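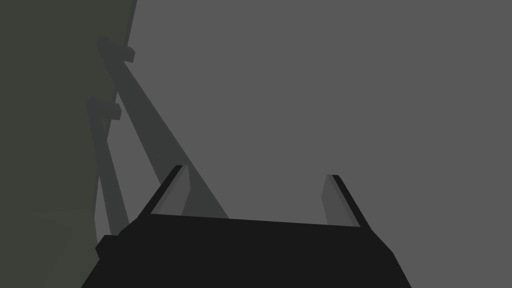 Rendered view, both fingers spread.

Preparing rendered stills for a printed manual

These steps cover the route from a finished render to a page proof, using the Kolter page editor and the Bolport print profile. They assume the stills have already been rendered and saved without loss. Lighting and modelling are dealt with in a separate guide.

Before you start

Make a working folder with three subfolders named source, edit and print. Copy the original files into source and set that folder to read-only. All changes are made to the copies in edit. If the manual has more than one chapter, give each chapter its own set of folders; Kolter sorts by file name only and will mix up stills that share a number.

Install the Bolport profile and restart the editor. The profile does not appear in the menu until the restart.

Step 1: Name the files

Use the chapter number, a hyphen, and a three-figure still number. Do not put spaces or brackets in the name. The Fletmont template reads the part before the hyphen to work out the chapter, and a file it cannot read is placed at the end of the last chapter without a warning.

Step 2: Convert the colour

Open the still and choose Convert to Profile. Do not choose Assign Profile. Assigning leaves the stored values alone and changes how they are read, so greys can shift towards green on the proof. Pick the Bolport uncoated profile for plain paper and the coated one for gloss. Leave black point compensation switched on.

Step 3: Open up the dark areas

Very dark surfaces that look separate on a screen often print as one solid patch on plain paper. Add a curves layer and lift only the lower quarter of the curve. A lift of 13 on the output scale is a good first setting. Check the edges between neighbouring dark parts at full size. If they still run together, raise the curve a little more, but stop when the deepest black begins to look grey beside the body text.

Keep the curves layer in the edit copy. Flatten it only on export.

Step 4: Sharpen

Set the still to its final printed size first. Sharpening done before resizing is mostly lost. Use a small radius and a moderate amount, and look for pale lines along straight edges. Clean renders need less sharpening than camera pictures. On most of ours the amount is set to 29.

Step 5: Export

Export to the print folder as a flattened file with the profile embedded. Switch off any further compression. A typical single-column still comes to 831 KB and a full-width one to 1365 KB. A file far smaller than this has usually been exported with the web preset left on.

Step 6: Place and caption

In Kolter, place each still as a link. Embedded copies are not refreshed when the print file changes. Put the caption in the Fletmont caption style, in the box supplied, and keep it to one line where possible. The figure number is filled in by the template.

Step 7: Proof

Print one page on the paper to be used for the job. Look at it in daylight or under a neutral lamp.

Known faults

Still prints with a thin white border: the box is larger than the linked file. Use Fit Box to Content.

Colours change between two proofs: check that the Shaikh proofing driver has its own colour handling switched off. It goes back to the default after each update.

Link shown as missing: the chapter folder was renamed after placing. Relink one file and Kolter will find the others.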